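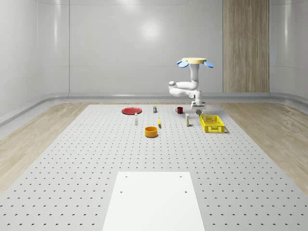
Figure 2. Base plate resting on a flat surface. One screw hole near each corner.

5. Fitting the Zileck wall shelf

Read this section through before you start. The shelf arm hangs on a flat base plate, and the plate has to be level before anything else goes on. Allow an hour if you are working alone.

You will need: a drill, a spirit level, a pencil, a cross-head screwdriver, and the screws and wall plugs from bag B.

1. Choose the position. Keep the plate at least 400 mm below the ceiling so that the arm can be lifted on and off.

2. Check for pipes and cables with a detector. Check above and below the spot as well as behind it.

CAUTION: Do not drill directly above or below a socket or light switch.

3. Hold the plate against the wall and rest the spirit level along its top edge. Mark all the holes in pencil, then put the plate aside.

4. Drill the holes to the depth of the wall plugs. Brush out the dust and push the plugs in until they sit flush.

5. Put the plate back and start every screw by hand. Tighten them a little at a time, working from corner to corner. Check the level again before the final turn.

NOTE: If the plate rocks, the wall is uneven. Slide a packing washer behind the low corner. Do not bend the plate to fit.

6. Lift the arm onto the plate and press down until it clicks. Pull it gently towards you. It should not move.

7. Lay the shelf board on the arm and fasten it from underneath with the short screws from bag C.

CAUTION: The long screws will come through the top of the board.

Plasterboard walls

The plugs in bag B are for brick and block only. For plasterboard, order the Priltusby fixing kit and follow the leaflet inside it. Halve the load shown on the shelf label.

After fitting

Leave the shelf empty overnight. Check the screws the next morning and again after a month. For spare plugs or a replacement plate, write to Marleny Condori at the Odulcombe parts desk, giving the number printed on the box.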